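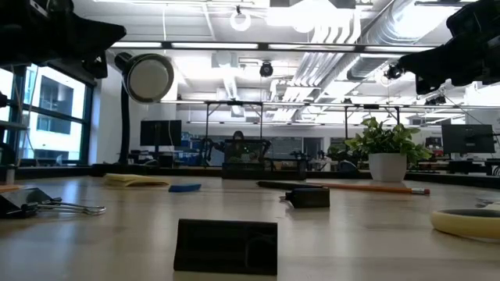 Grikley Institute of Office Practice
Records and Workspace Administration
Handout 4: Small Supplies at the Shared Desk
Instructor: Wellington Medeiros
Revised 2026-04-21

Purpose

Students are expected to bring a shared desk to a condition in which the next person may begin work without searching for supplies. The unit covers small items only. Paper stock, folders and equipment are treated in Handout 3.

Sorting by use

Supplies are grouped according to the task they serve and are stored accordingly.

Writing and marking: pencils, markers. Place them parallel, with all tips facing the same direction. A marker is stored horizontally with its cap fully closed.

Fastening: binder clips, masking tape. A large binder clip left on its side with both wire handles extended takes up more room than its body requires. Fold the handles flat against the body before placing it in the tray. Tape rolls lie flat, and the free end is folded under by a finger's width.

Notes: sticky note pads. Remove used or curled top sheets. The pad belongs within reach of the writing hand.

Unidentified items: any object whose use is not evident is set aside and reported to the desk supervisor. It is not discarded.

Plants

A potted plant may remain on a shared desk if it stands toward the back and its leaves do not hang over the writing area. Watering is done at the sink – never over the tabletop.

Common errors

In the October section, Faustino Varela observed that most students cleared the surface first and sorted afterward. This produced a single mixed tray and lengthened the exercise. Sort on the table, then store.

Practical exercise

Work in groups of two. Each group receives one Rellton tray with 16 compartments and a set of mixed supplies. Assign every item a compartment, label the compartments in pencil, and exchange trays with another group for review. Written comments are due at the start of the next session.

Reading: Villaseñor, course packet, section 2.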